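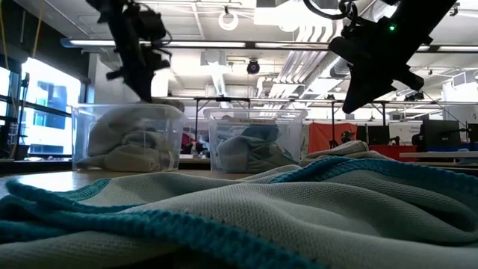 Threads > Friederike Grube > Mending and laundry

Small thread on old kitchen towels

1/ My grandmother kept her towels for decades. I have replaced mine every second year, and I started to ask myself why.

2/ First mistake: fabric softener. It leaves a film on the cotton, and then the towel only pushes the water around.

3/ Second: I waited too long with the edges. When one stitch opens, I now sew it the same evening. A thick colored yarn is fine, it does not need to be pretty.

4/ Leonie Hinrichs asked me about vinegar. I use 100 ml in the rinse, but never together with bleach, please.

5/ Next week I write about stains from beets.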